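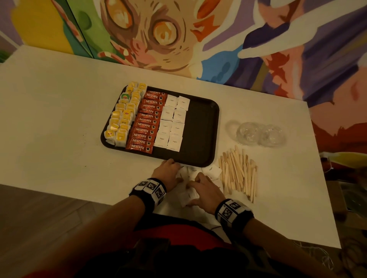
The tea and coffee tray and the mural wall, community room, Jindale.

JINDALE NEIGHBOURHOOD CENTRE
MINUTES OF THE HOUSE AND AMENITIES MEETING
Held in the community room, December

Meeting opened at 6 pm.

1. Attendance and apologies

Attendance was recorded in the sign-on book. Apologies were received from the Dusbridge playgroup representative and from the evening language class. A quorum was present.

2. Minutes of the previous meeting

The minutes of the previous meeting had been circulated. One correction was noted under Item 5, where "storeroom key" should read "kitchen key". With that change the minutes were accepted as a true record.

Moved and seconded. Carried.

3. Matters arising

3.1 Kitchen key. A second key has been cut and is held at the front desk. Hirers are to sign for it.

3.2 Dripping tap. The washer has been replaced. The invoice has not yet arrived.

3.3 Noticeboard. Out-of-date notices have been taken down. Groups are reminded that notices need a removal date in the bottom corner. This has been raised before and the secretary was asked to put it in the newsletter again.

4. Tea and coffee table

4.1 Position. The meeting discussed whether the white table should stay against the mural wall or go back beside the kitchen door. The day groups prefer the present position, as people can get to it without crossing the floor during an activity. The language class had written asking for it to be moved back, the walk from the urn being longer. It was agreed that the table stay where it is until the end of the next term and that the matter then be looked at again.

4.2 The tray. Members were generally pleased with the black tray. Tea bags are kept on the left, then the instant coffee sticks, then the sugar. There was a suggestion that the open half of the tray be used for biscuits. Against this it was said that loose biscuits attract ants and that wrapped biscuits would add to the cost. A further suggestion was that the space be kept for decaffeinated coffee sticks and a sugar substitute, both of which have been requested by the seniors' lunch group. The second suggestion was preferred.

Resolved: That decaffeinated coffee sticks and sweetener sachets be bought in small quantities for one term and placed in the free half of the tray.

Moved and seconded. Carried, 2 against.

4.3 Tea. The yellow-wrapped tea bags remain the most used. Several members spoke in favour of having more herbal tea, and it was noted that the RELAX tea had been well received at the evening sessions. The green-and-white packets were also mentioned. It was agreed that the next order should include one box of peppermint and one of chamomile, with the ordinary tea kept at its present level.

4.4 Coffee. The Nescafé Classic sticks are to continue. A request for a plunger and ground coffee was discussed and not supported on account of the washing up. Groups wishing to bring their own plunger may do so and must take it away with them.

4.5 Sugar. Sachets to continue. An open bowl was tried in winter and the meeting did not wish to return to it.

4.6 Stirrers. It was reported that the wooden stirring sticks are being put out loose on the tabletop, and that people handle several in picking up one. Members asked that they be stood in a jar or mug. A container is to be found from the kitchen cupboard in the first instance, and none is to be purchased unless nothing suitable turns up.

Action: Kitchen roster coordinator.

4.7 Cups. There was considerable discussion of the clear plastic cups. Points raised were as follows.

The cups are bought for water and cordial and should not be used for hot drinks. A small sign to this effect is to be made. Mugs are in the cupboard under the servery and hirers are not always told so.

The cups should stay in their wrapping until needed, and the wrapping should be folded over again afterwards. It was asked whether they could be stood upright, as a stack on its side may roll when the table is bumped. The tray is not deep enough for this and no change was made.

Some members would like to see disposable cups stopped altogether. Others pointed out that the playgroup has no time to wash up between sessions. A quotation had been obtained from Keteo for 200 reusable tumblers, and it was tabled. The meeting considered the quantity more than the Centre could store. The secretary is to ask for a price on a smaller number and report back.

Action: Secretary.

4.8 Restocking. Whoever closes the room is asked to look over the tray and top it up from the labelled tubs on the pantry shelf. Where a tub is nearly finished, this should be written on the sheet inside the pantry door. Messages left with the front desk have gone astray on two occasions.

5. The mural

5.1 General. The meeting recorded its thanks to all those who took part in painting the wall. Comments in the visitors' book have been favourable, particularly as to the cat. One hirer had written that the orange eyes were distracting during meditation. It was suggested that the meditation group face the windows, and the secretary will reply along those lines.

5.2 Protection of the paintwork. Members asked what could be done to guard the wall behind the table against splashes and scuffing. Two options were put.

(a) A clear protective coating over the lower part of the wall. Van Beek had been asked for advice and recommended a matt finish, on the ground that gloss would show up under the ceiling lights. The quoted price for materials is $218.

(b) Moving the table a hand's width out from the wall and placing felt pads on any chairs stacked nearby.

Option (b) can be done at no real cost and was adopted straight away. On option (a), there was concern that a coating might alter the purples and the orange and red areas on the right-hand side, where the colours run into one another. It was agreed that a test piece be painted on a spare board in similar colours, coated, and left for a month before any decision is made.

Resolved: That the table be kept clear of the wall and that a test board be prepared.

Moved and seconded. Carried.

5.3 Fixings. Nothing is to be taped, pinned or stuck to the mural. This includes the tea and coffee price sign, birthday decorations and the hire conditions. A free-standing sign holder is available from the office. The hire form will be amended to say so.

5.4 Opening event. A proposal to hold an afternoon tea for the mural was supported in principle. Dusbridge had offered the loan of trestles and an urn. Date to be settled in the new year, after the holiday program.

6. Contributions for refreshments

The coin box is not covering the cost of supplies. It was acknowledged that many people no longer carry change. The options of raising room hire slightly, or of asking each regular group to pay a set amount per term, were both discussed. Regular groups favoured the term payment. Casual hirers would go on using the box.

A motion to raise room hire lapsed for want of a seconder.

Resolved: That regular groups be invited to make a term contribution toward tea and coffee, the amount to be proposed at the next meeting.

Moved and seconded. Carried.

7. Cleaning

The white tabletop is to be wiped down at the end of each session, including underneath the tray. The tray itself should be emptied and washed once a week and dried fully before the paper-wrapped items go back in. A cloth is kept on the hook beside the sink - the blue cloths are for the floor and are not to be used on tables.

Rubbish and recycling. There is still confusion over which bin takes tea bag envelopes. The paper ones go in recycling, and used tea bags go in the compost caddy. Labels on the bins are to be renewed.

8. General business

8.1 The lunch group asked whether the room could be opened half an hour earlier for setting up. Agreed, subject to no clash with the morning booking.

8.2 A lost property box is to be started. It will be cleared at the end of each term.

8.3 The heater timer is to be checked before autumn.

8.4 It was asked whether the Centre should close the refreshment table over the January break. Tea, coffee and sugar will be packed into sealed tubs on the last day of term and the tray stored in the pantry. Hirers booking in January will be told to bring their own.

9. Next meeting

To be held in the community room in February at the usual time. Items for the agenda should reach the secretary in writing beforehand.

Meeting closed at 7.40 pm.

Confirmed as a true and correct record:

Chairperson ......................

Date ......................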